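The bathroom shelf got sorted in May

I finally emptied the bathroom shelf. It took 20 minutes and I should have done it months ago. Most of what came off it was bottles with a little left in the bottom, including 2 from Tarine that I bought at the same time by mistake.

The rule I settled on is simple. If it's open and I use it, it stays. If I can't remember buying it, it goes. The Cellura hand cream stayed. The tall bottles went back along the wall and the short ones in front — I had them the other way around for years and kept knocking things over.

Anything unopened goes in a cardboard box in the hall closet. I wipe each bottle before it goes back, caps too, and put down a clean sheet first so the table doesn't get sticky. Squat bottles are easier to live with than tall ones, and I'll buy more of those next time.
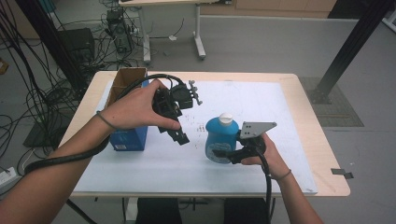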